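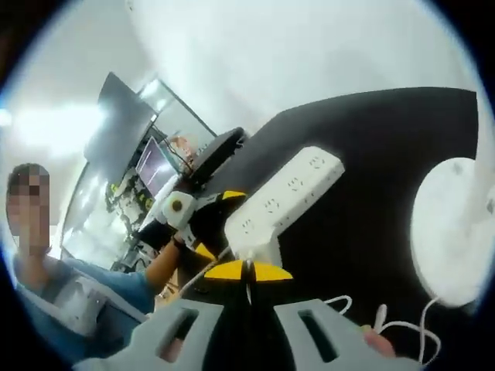
Posted by Mieke Wouters in Desks & Cables, May, 9:40 pm

My white power strip lives right on top of my big black table and the cords are driving me nuts! It has four outlets, which is plenty, but the cable loops end up everywhere and I keep catching my sleeve on them. How do you all keep yours neat — and can I stick the strip under the table without drilling?

Coralie Ruawai
I did mine with heavy double-sided tape and it fell off after 2 weeks (loud, at night, scared the cat). Clamp-on tray all the way! Mine's a Zaketti. Coil the extra cord in big loose loops and lay it in the tray with the strip.

Volker Weidemann
velcro ties

Pascal Nolte
Tray here too. Measure how thick your tabletop is first, I had to send one back. And leave enough slack that nothing pulls when you move the table.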